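4.2 Grasp-state estimation for articulated and flexible small objects

The policy described in Section 3 consumes a grasp state for each hand in addition to the wrist images. In the first version of the Ketlow stack this state was derived from jaw opening alone: a jaw that stopped closing before its lower limit was taken to hold something. The rule is adequate for rigid objects wider than the pads. It fails for link bands, bead strings and thin cords, which compress or shift between the pads while the jaw continues to close. On the June recordings the rule switched state several times within a single grasp, and the planner treated each switch as a drop.

We replaced the rule with a learned estimator, Zhuravel, which takes the wrist image, the jaw opening and the last 40 jaw readings. The image is cropped to a fixed region covering both fingertips. The output is one of 3 states: open, closing or held. A transition into or out of "held" must persist for 2 consecutive control steps before it is passed to the planner. We tried longer persistence windows, but these delayed the lift command enough to disturb the timing of the other hand.

Training data were collected with two hand-held grippers used together, so that both fingertip views and both jaw signals are available for every demonstration. Sessions were recorded in furnished rooms, with small objects laid out on bedding. Figure 4 shows one such session from the view of one of the two devices. 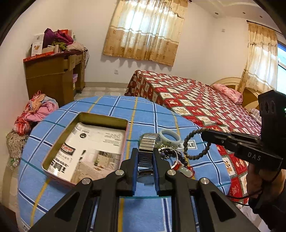
Figure 4. Bimanual collection on a patterned bedsheet. The near gripper is closed on a watch with a metal link band; a strand of dark grey beads hangs from the jaw of the second gripper.

Patterned bedding affects the estimator in two ways. First, straight lines in the fabric run close to the finger edges in the crop, and an early model trained on plain surfaces confused the two. Second, cloth can be drawn up between the pads together with the object. We label such cases as "held" only if the object itself is between the pads, and leave the cloth to the planner, which limits the initial lift speed. This choice simplifies labeling but means that the estimator cannot report a mixed grasp.

Labels were produced in Nonholm, our annotation tool, by marking the first and last image of each held interval. Intermediate images inherit the label. Intervals in which a strand slid through the pads without leaving them were kept as a single interval.

The held-out set contains 200 grasps, none of which shares a room with the training data. We score an estimate as correct only if the whole held interval is recovered without a false release. Errors at the interval boundaries are reported separately in Section 5, together with the ablation that removes the jaw history. The runtime interface between Zhuravel and the Flodatstead planner is unchanged from the jaw-opening rule, so either estimator can be selected at launch.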